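Home | About | Meetings | Newsletter | Contact

Lorkeo Street Toy Library
Posted in: Minutes

Minutes of the regular meeting, December 3, 2025

Clifford MacDonald chaired. Kwame Acheampong took notes. The August minutes were approved with one spelling fix.

Money. The balance is $3,915. The rent for the back room went up by $39 a month. Kwame will ask the landlord if we can pay by the quarter.

Loans. We made 1,732 loans so far this year. Puzzles are still the most borrowed, then train sets. There are 159 items overdue. Clifford will send a second round of reminders and leave late fees off until the new year.

Sorting and storage. Blocks and other small pieces keep ending up in the wrong sets. Agreed to check every set at return, with the family still at the desk.

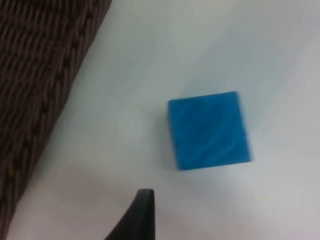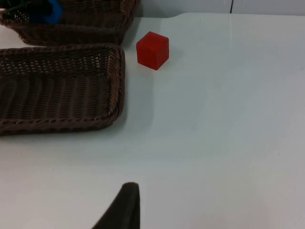

Missing pieces will be written on the loan card and the set goes back out if it can still be played with. Bags with broken zippers will be replaced from the supplies budget.

Catalog. The Cekent software renewal is due. Two members find it slow and asked about Nenum. Kwame will get a price before we decide. No vote taken.

Opening hours. Motion to stay open until 6 one evening a week. Passed, one against.

Other business. The side door sticks. Clifford has a plane and will look at it.

Next meeting to be set by email.

Contact the library desk | Back to top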